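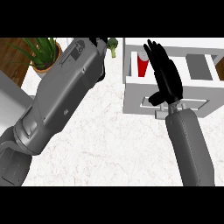

**Kategorie: Robotik › Lernverfahren › Datengewinnung**

# Demonstrationssammlung in der Simulation

Unter einer *Demonstrationssammlung* versteht man in der Robotik einen Vorrat an vorgemachten Bewegungsabläufen, aus denen ein lernendes System später sein eigenes Verhalten ableitet. So steht es jedenfalls in den meisten Nachschlagewerken, und falsch ist das nicht. Ich schreibe diesen Artikel für unser Korka-Wiki trotzdem etwas ausführlicher, denn ich habe den halben Winter mit nichts anderem verbracht und mir unterwegs eine Menge Dinge notiert, die ich vorher gern irgendwo nachgelesen hätte (Ergänzungen sind willkommen, die Diskussionsseite ist offen!).

Stand: 2024-02-01

## Begriff und Abgrenzung

Im Englischen heißt die einzelne Aufnahme *demonstration* oder *episode*, im Deutschen sagt bei uns jeder »Demo« oder »Episode«, und zwar bunt durcheinander. Ich benutze hier »Episode« für eine Aufnahme vom Startzustand bis zum Ende der Aufgabe und »Sammlung« für alles, was zu einer Aufgabe gehört. Ein *Datensatz* besteht dann aus mehreren Sammlungen samt Beschreibung, Version und Lizenz.

Abgrenzen muss man das vom bestärkenden Lernen. Dort probiert das System selbst herum und bekommt eine Belohnung, wenn etwas klappt. Beim Nachahmungslernen dagegen sitzt jemand am Steuer und macht es vor. Mischformen gibt es reichlich, etwa wenn man mit Vorgemachtem anfängt und das System danach allein weiterüben lässt. Um die geht es in diesem Artikel nur am Rand.

## Warum in der Simulation?

Am Anfang war ich skeptisch, muss ich sagen. Eine gerechnete Küche, ein gerechneter Brokkoli auf einer Marmorplatte, ein roter Becher in einem weißen Schränkchen – das sah für mich nach Computerspiel aus. Nach der ersten Woche hatte ich meine Meinung geändert. Man drückt eine Taste, und der Tisch ist wieder im Ausgangszustand. Wer schon einmal an einer echten Anlage nach jeder Aufnahme alles von Hand zurückgestellt hat, weiß, wie viel Zeit (und Rücken!) das spart.

Dazu kommt, dass der Simulator von jedem Gegenstand die genaue Lage kennt. Man muss nichts nachträglich einzeichnen, man kann es einfach mitschreiben. Auch Gelenkwinkel, Kontaktkräfte und Greiferzustand liegen in jedem Zeitschritt vor, sauber mit demselben Zeitstempel. An der echten Maschine im Labor Mostyn haben wir allein für das Angleichen der Uhren eine ganze Weile gebraucht.

Der Haken ist natürlich die Lücke zur Wirklichkeit. Reibung, weiche Oberflächen, ein Blatt, das nachgibt: All das rechnet der Simulator nur ungefähr. Eine Topfpflanze neben dem Arbeitsbereich ist in der gerechneten Küche zunächst ein Ding mit einer Form und einer Kollisionshülle. Ob ein Blatt sich beim Streifen biegt, hängt davon ab, wie viel Mühe sich jemand beim Modell gegeben hat.

## Ablauf einer Aufnahme

Bei uns im Projekt Cavden läuft es so, andere Gruppen machen es sicher anders:

1. Szene laden und die Startlagen der Gegenstände auslosen.
2. Die Steuerung mit den beiden Armen verbinden und kurz prüfen, ob links auch links ist.
3. Aufnahme starten, die Aufgabe ausführen, Aufnahme beenden.
4. Episode als gelungen, misslungen oder unklar markieren.
5. Zurücksetzen und von vorn.

Punkt vier wird gern unterschätzt. In den ersten Tagen habe ich alles Unklare als gelungen durchgewinkt, weil ich so gern vorankommen wollte, und durfte danach 180 Episoden noch einmal ansehen. Seitdem gibt es die dritte Kategorie. Sie kostet eine Sekunde beim Markieren und hat mir viele Abende gerettet.

Unsere Küchensammlung umfasst inzwischen 2000 Episoden. Davon sind 460 als misslungen markiert, und die behalten wir! Für das reine Nachahmen nimmt man sie heraus, aber sobald man ein Modell trainieren will, das Erfolg und Misserfolg unterscheidet, ist man über jede einzelne froh.

## Zwei Arme, zwei Hände

Bei zweiarmigen Aufgaben wird es schwieriger, und leider auch interessanter. Ein Mensch verteilt die Arbeit auf seine Hände, ohne darüber nachzudenken. Die eine hält, die andere tut. Sitzt man an der Fernsteuerung, verschwindet diese Selbstverständlichkeit erst einmal, und der zweite Arm hängt irgendwo im Bild herum und verdeckt genau das, was man sehen möchte. Eine hochgestellte Hand vor einem offenen Fach, und schon sieht man vom Becher darin nur noch einen Teil.

Solche Verdeckungen sind für den Lernenden nicht bloß lästig. Wenn das Modell nur Kamerabilder bekommt, muss es damit umgehen können, dass ein Gegenstand für eine Weile kaum zu sehen ist. Ich lasse deshalb Episoden mit Verdeckung absichtlich in der Sammlung, solange die Aufgabe selbst sauber gelöst ist. Dwynwen Parry, die bei uns das Training betreut, hatte mich darum gebeten, und nach ihrem ersten Vergleichslauf habe ich verstanden, wieso: Das Modell ohne solche Beispiele blieb vor dem Schrank einfach stehen.

Mehrfingrige Hände bringen noch einmal ein eigenes Problem mit. Ein Greifer mit zwei Backen ist auf oder zu oder irgendwo dazwischen. Bei einer Hand mit Fingern und Daumen muss man dagegen die Bewegung der menschlichen Finger auf Gelenke übertragen, die anders lang sind und anders sitzen. Das Fachwort dafür ist *Retargeting*. Bei uns sieht der Daumen dabei am häufigsten komisch aus. Ich kalibriere ihn vor jeder Sitzung neu.

## Vielfalt der Beispiele

Eine Sammlung aus lauter gleichen Episoden bringt wenig, egal wie lang sie ist. Variiert werden üblicherweise:

- die Startlage der Gegenstände
- Blickwinkel und Brennweite der Kamera
- Licht, Oberflächen und Farben
- die ausführende Person

Den letzten Punkt habe ich anfangs völlig übersehen. Ich greife offenbar immer von schräg rechts, das war mir nie aufgefallen, und meine ersten Episoden sahen sich entsprechend ähnlich. Erst als die Kollegen aus Fleststead mit aufgenommen haben, kam Abwechslung hinein. Sie sind schneller als ich, brechen aber auch öfter ab.

Beim Auslosen der Startlagen lohnt sich ein Blick auf die Ränder. Unser Zufallsgenerator hat eine Zeit lang Gegenstände so nah an den Schrank gesetzt, dass die Hand gar nicht mehr dazwischenpasste. 62 Episoden mussten deswegen ganz weg. Heute prüft ein kleines Skript vorab, ob jede Startlage überhaupt erreichbar ist.

## Häufige Fehler

**Zu langes Zögern.** Wer vor dem Griff überlegt, nimmt das Überlegen mit auf. Das Modell lernt brav, vor dem Gegenstand zu verharren. Kurze Pausen am Anfang und am Ende lassen sich automatisch wegschneiden, Pausen in der Mitte leider nur mit viel Fingerspitzengefühl.

**Korrekturen löschen.** Ein verfehlter Griff mit anschließender Korrektur ist ein wunderbares Beispiel, bitte drinlassen! Aus makellosen Abläufen lernt das System nämlich nie, wie man aus einer schiefen Lage wieder herauskommt.

**Versionen mischen.** Im Juni wurde bei uns das Reibungsmodell umgestellt. Alte und neue Episoden lagen danach im selben Ordner, und die Dateinamen verrieten nichts darüber. Seither steht die Version des Simulators in jeder Datei.

**Bilder zu stark verkleinern.** Speicherplatz ist knapp, das verstehe ich, aber ein kleines Brokkoliröschen besteht irgendwann nur noch aus ein paar grünen Bildpunkten.

## Offene Fragen

Wie viele Episoden eine Aufgabe braucht, kann ich nicht sagen, und ich misstraue inzwischen jedem, der eine feste Zahl nennt. Auch ob man gerechnete und echte Aufnahmen besser mischt oder nacheinander verwendet, ist bei uns noch nicht entschieden. Dwynwen testet gerade beides mit den Daten aus Mostyn, und sobald es etwas zu berichten gibt, trage ich es hier nach.

## Siehe auch

- Fernsteuerung zweiarmiger Systeme
- Nachahmungslernen
- Retargeting
- Verdeckung (Bildverarbeitung)
- Szenenkatalog Cavden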